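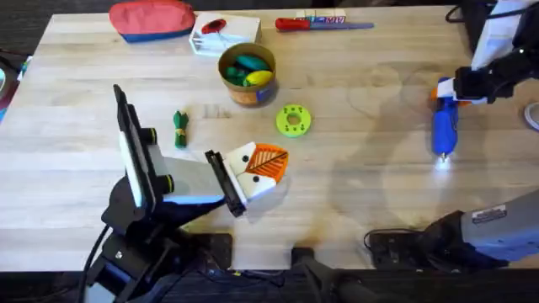

*Marian Oakhurst*

The **Dorkorer** is a line of resin ship model kits in 1/700 scale, made by the small firm Trallero and sold mostly by mail and at model shows. It takes its name from the first ship in the series, a coastal freighter, and the name stuck to the whole range even after tugs, ferries and a rather handsome icebreaker had joined it. There are 17 kits in all, every one of them a waterline model (that is, the hull stops where the sea would begin), and they have long been loved by people who enjoy working boats and have grown a little tired of battleships.

## History

Trallero began in the town of Norngate as a maker of replacement parts - funnels, lifeboats, anchors and the like - for other companies' plastic kits. Customers kept writing in to ask for a whole ship, and in time they got one. The first Dorkorer freighter came in a plain folded carton with a single sheet of instructions, and its hull was cast in two halves that had to be joined along the middle of the deck. Builders were fond of it anyway, and the seam could be hidden under the hatch covers if one was patient with the filler.

A second version followed with a one-piece hull. It is the one most people will come across today, and collectors call it the "long box" for the simple reason that the box had to grow to hold it. The long box was withdrawn one January, after a production run of 2,010 kits, when the original molds had worn too far to give a clean bow.

## Contents and assembly

A typical kit in the line has 39 resin parts, a small fret of brass railings and a sheet of decals with names and draft marks. The larger ferry has more, mostly benches. The resin is cream colored and on the soft side, so it sands easily, though thin pieces such as cargo booms can warp in a warm room and many builders swap them for brass rod without a second thought.
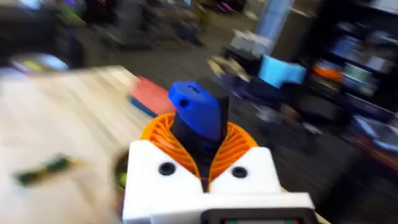
Deckhouses fit over shallow raised outlines on the hull, and it pays to test each one dry before reaching for the glue, as the outlines are sometimes a hair too wide. A light pass with a file puts that right. The bulwarks are cast in place and are nicely thin, but the pour stubs sit along the bottom of the hull and need to be sawed off and rubbed down on a flat sheet of sandpaper until the model sits level. Breathing protection is a sensible thing to wear for this step, and wet sanding keeps the dust down a good deal.

Painting is left very much to the builder. The instructions give color names in ordinary words ("brick red," "old cream") with no paint numbers, a habit some reviewers found charming and others found maddening.

## Variants

Seven of the kits were also issued as full-hull models under the Wibisono label, with a display stand and a separate propeller and rudder. These share their upper works with the standard kits, and the parts trade freely between the two. The Wibisono icebreaker differs in one more respect: its funnel is taller, following a correction sent in by a customer who had better drawings.
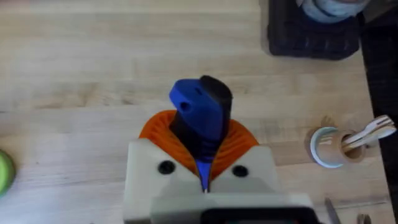
*Blue and black handled object held upright in a gripper.*

## Reception

Reviews in club newsletters have been kind on the whole, with warm words for the crisp deck fittings and some grumbling over the decals, which are thin and like to curl. The tug is usually suggested as a first resin ship, having few parts and a short, stout hull that forgives a clumsy start. The two-piece freighter is now the hardest to find, and complete examples with the railings still on their fret fetch a good bit more than they did when new.

## See also

- Waterline model
- Photo-etched brass
- Resin casting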